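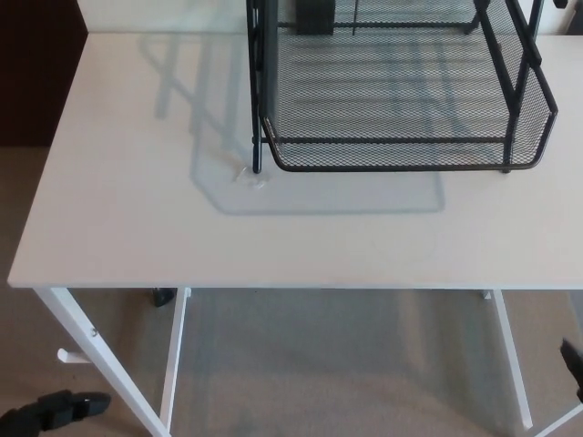

Gráinne Horgan had 1601 on the whiteboard by lunchtime, and she underlined it twice, because 1600 had been Friday's promise and she had beaten it!

"Go again?" said Colm from the laptop.

"Go again."

She took hold of the handles. She loved this bit, the half second when the arms woke up and the weight of them came through into her own wrists. Today's task was the letter tray on the white desk: reach in, find the edge of the mesh, let go, back away. Twenty good ones in a row and they could move on to drawers.

"You dipped," said Colm. "Left side, on the way in."

"Keep it. It ought to know what a dip looks like, and how you get out of one."

He typed something and kept it. Down the corridor the Drimport people were running yesterday's batch, and every so often a cheer came through the wall, or a groan. Gráinne had learned to tell which policy it was from the groans alone.

At four Orla Brophy put her head round the door. "It did the tray," she said. "By itself. Seven times out of twenty."

"Seven!" Gráinne nearly dropped the handles. On Monday it had been none.

"And Gráinne, it dips. On the left, every time, then it comes back up. It looks exactly like you."

Colm was already laughing. She flexed her fingers, shook out her shoulders and took hold again.

"Go again," she said.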